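Questions we receive often about washing, drying and folding at the Lendcombe clothing library. If your question is missing, please write it on a card and leave it in the box at the Giltow desk.

**How many pieces can I borrow at one time?**

Two pieces per member. A skirt with a separate belt counts as one piece, but please bring back the belt too.

**How long can I keep them?**

Two weeks. You can extend once if no other member is waiting for the same piece.

**Must I wash the clothes before I return them?**

No, we prefer to wash them ourselves. If you have already washed something, tell us at the desk -- we will still check the label and the seams.

**Which washing machine setting do you use for dark clothes?**

Cold water, inside out, and spin never higher than 1000. For pleated pieces we use a mesh bag and the shortest program. We wash with Cledik liquid, without softener.

**When can I borrow a piece again after somebody returned it?**

Normally after 72 hours. Wool needs longer, and we write this on the tag.

**Can I iron a pleated skirt from the library?**

Please don't. If the folds are becoming flat, bring it to us and we will steam it. The Cozma steamer in the back room can also be used by members, but ask first how to fill it.

**How should I hold a large, soft piece before folding?**

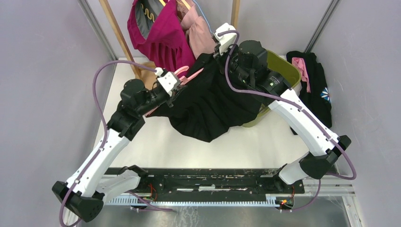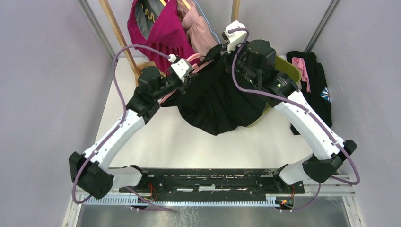 Folding begins at the top edge, and it is worth taking a moment to find both corners before you lift anything. Hold one corner on each side and bring the piece up over a clean table. If the corners are too near to each other, the cloth sags down in the middle, like the black garment does in both pictures, and the lower part is difficult to lay flat. Move your hands apart slowly until the top edge is almost straight, then lower the hem first. Smooth from the top to the hem with an open hand, and fold in the direction of the pleats, never across them. Very thin fabrics we do not fold at all -- these go back on a hanger.

**I found a loose button or a small hole. Do I pay?**

No. Put a safety pin near the place and tell us when you return the piece.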